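Reusing a carton with stepped foam — keep the insert or pull it?

I have an open corrugated carton with black foam in the bottom, cut in a stepped cross. The flaps are torn and the plies are peeling. I need to ship a Bivitz meter, 500 g, in it.
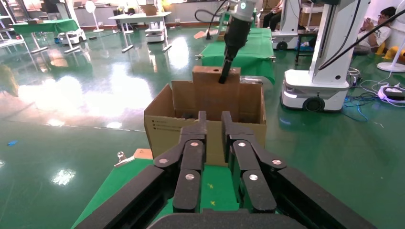 The meter does not match the cutout. Do I trim the foam or fill around it? The packing surface is a table with a green cloth on it.

Answer 1
Keep the foam. Fill the gaps with paper. I have sent 9 of these through Tradent that way.

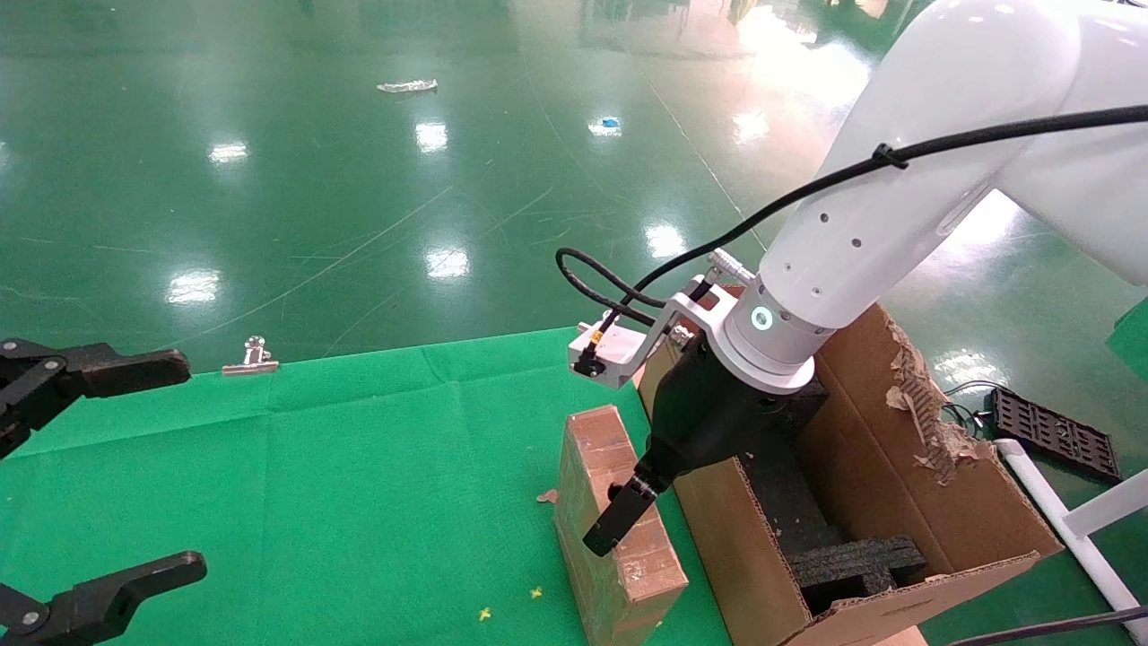 Torn flaps are the larger problem. Once the plies separate, tape only holds the outer liner. Cut a flat cardboard pad to the inside dimensions and lay it over the foam before closing — Sleiman sells pads in packs of 100, but scrap works.

Answer 2
Agree on the pad. Do not trim the foam, it loses its fit against the walls.
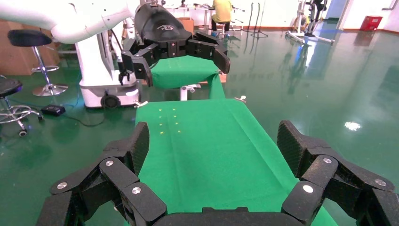
Clamp the cloth at the corners or it will creep when you pull tape. Gider tape is fine for 500 g. New carton if the walls are soft.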